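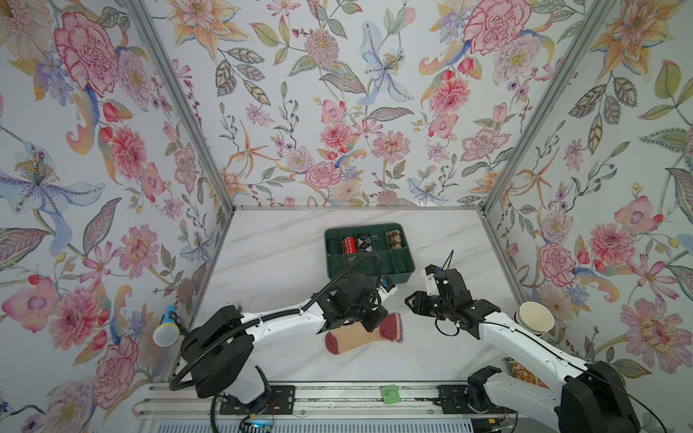 The two-arm cell, left gripper over a sock, tray at the back.

I look after this cell at Tromilthorpe, and people keep asking what that involves, so I wrote down what I did on 1/10/22.

The left arm had been closing late. Po-yen Hsu thought it was the gripper. I went to the cable first. It runs up the arm, over the wrist and back down past the base, and it gets bent on every reach. I took off the ties, gave the loop at the wrist more slack, and put the ties back on a little further from the joint. Then I ran the arm to full reach by hand with the power off to check that nothing pulled.

Next were the bases. Both arms sit on black plates bolted to the aluminum rail along the front. The bolts on the left plate had backed out a bit. I tightened them in a cross pattern and marked each one with paint pen so I can see if they move again. The right plate was fine.

If a plate shifts, the arms have to be lined up again. I bring the two grippers together over the middle of the table, read the gap with a feeler gauge, and type the offset into Zusodus. Kulap Sombatkul wants it under 3 mm. It took me 35 minutes, mostly because I typed a minus sign wrong and had to start over.

Socks are harder on the fingertips than I expected. We swap the tips every 3,000 grasps, sooner if they look shiny. Montri Onsri keeps the count in a notebook next to the booth, and I trust that more than the log.

The late closing is gone so far. I still want to replace the cable, and Jaidee has one on order for us. When it comes I'll do the wrist screws at the same time.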